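Last updated 14 Apr 2022 by Xiomara Begay

We get a lot of the same questions from labs, schools and small shops planning their first robot arm, and I love answering them, so please keep sending them in! These are the ones that come up most when people sit down with a spreadsheet.

# Buying and budgeting for a first arm

**How much of the budget should go to the arm itself?**

Less than you'd think. On our first bench build at Fommont, the arm took up just over half the money. The rest went to the gripper, the table, the control computer, cables, spare parts and a very long list of little things. If your quote has one line on it, you have a price for an arm and you still need a price for a working bench.

**What do people forget to put in the plan?**

Cables and fasteners, every single time. Our first parts order had 19 lines that weren't in the original plan, and most of them cost less than lunch. What hurt was the waiting. Narendra Grewal now keeps a running list of every screw size and connector on each bench, and it has saved us more days than any clever purchase we've made.

**Do I need a wrist camera right away?**

You can start with one fixed camera over the table and learn a huge amount. But if you know a wrist camera is coming, plan for it now. Ask the seller for the bolt pattern at the wrist, how much weight you can add there, and how the cable is supposed to run when the last joint turns. Moving a mount later is cheap. Redoing the wiring on a finished arm is a lost weekend (I have lost a few).

**How much slack should I allow in a wrist cable?**

Enough to reach every pose you'll use, plus a bit. Move the arm slowly through its whole range before you buy final lengths, and try it with a piece of string first – it's silly and it works beautifully. Too short and it tugs on the connector. Too long and the loop starts catching on things or hanging in front of the lens.
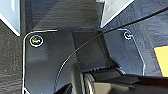 Buy two of whatever length you settle on, and tape the spare inside the cabinet door. Cables that bend all day wear out, and ours always seem to go on the morning of a demo. Look for ones rated for repeated flexing. They cost more, and they're worth it at the wrist, while ordinary cable is fine for the runs under the table.

**New or used?**

Both can be great! We have one new arm from Ruvley and one used one that came through Joly, and the used one does most of the daily work. Before you say yes to a used arm, ask for:

- total hours, and what it was carrying
- which joints have been opened or replaced
- whether the controller software can still be updated
- the mounting plates and their original screws

That last one sounds fussy. Killian Bailly spent $166 having a single adapter plate made for our used arm, when the original had been sitting in a drawer at the previous owner's shop.

**Which gripper should we start with?**

A plain two-finger one. Write down the ten objects you most want to pick up, measure the widest and the heaviest, and shop from that. Check the weight of the gripper too – it comes straight out of what the arm can lift. Our first choice looked wonderful on paper and left us with very little to spare for the thing we were picking up.

**What did your second bench cost, without the arm?**

$1,917, including the table, gripper fingers, two cameras and all the cabling. We already had the computer and the gripper body, so add those if you're starting fresh.

**How long should we plan for delivery and setup?**

Our Vulton controller took 32 days to arrive, and setup took another week with two people. If you want to be running by July, get the order in now and build the table while you wait. You can do a lot with an empty table and a tape measure.

**Can I come and see a bench before I buy?**

Yes, please do! Write to Marcelle Guérin and she'll find you a slot. Bring the objects you want to pick up, and your parts list if you have one. We're happy to go through it line by line.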